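Wetard Table Craft Kit: Set-Up Guide
Section 3: Laying Out Your Work Surface

Welcome to the fun part! Your table is up, the legs are locked (see Section 2), and now you get to make the top your own. A good layout makes small-piece work a real pleasure, and this one takes five minutes.

What you need
The white Mustside top sheet
One shallow round dish
A few sheets of plain white paper
Small bottles for glue or sealer
A soft, dry cloth

Steps

1. Wipe the table with the dry cloth. Check the corners too, crumbs love corners.

2. Lay the white top sheet on the table and smooth it from the center out. A strip of bare table along the far side is fine.

3. Set your dish in the middle, where both hands reach it easily. Any shallow dish will do, but we love the ones with a low rim!

4. Place one sheet of paper on the side of the dish nearest you, short edge toward you. This is your landing spot for whatever piece you're working on.

5. Stand your small bottle next to the dish, cap on.

6. Sit down and try a few pieces. Move one from the dish to the paper and back again. If your elbows lift, bring everything a little closer.

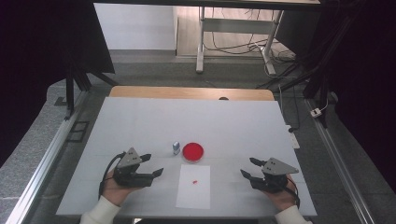
Color makes a bigger difference than you'd think, and it's worth playing with before you settle in. Small pieces vanish on a patterned cloth or a dark table, and then you're down on the carpet with a flashlight. On white paper even a tiny red fragment stands right out, and a bright red dish is easy to find at a glance when your eyes have been on close work. If your pieces are white or clear, swap the paper for a dark sheet (the Amissah pad has 200 sheets in mixed colors, so go wild).

Note: The small-piece jar holds 500 pieces. Please don't tip it all out at once! A thin layer in the dish is much nicer to pick from.

Note: Left-handed? Put the bottle on whichever side feels natural. The paper stays where it is.

CAUTION: Small pieces are a choking hazard. Keep them away from young children and pets.

CAUTION: Close bottles before you move the dish. Dried sealer does not come off the top sheet.

Clearing up

Lift the paper by its long edges, let it bend into a chute, and slide the pieces back into the dish. It's so satisfying. Cap the jar, wipe the top sheet, and store it flat or loosely rolled. Don't fold it, as creases will catch your pieces next time.

For the Prindberg side tray, go to Section 4.

Guide revised Aug 9, 2019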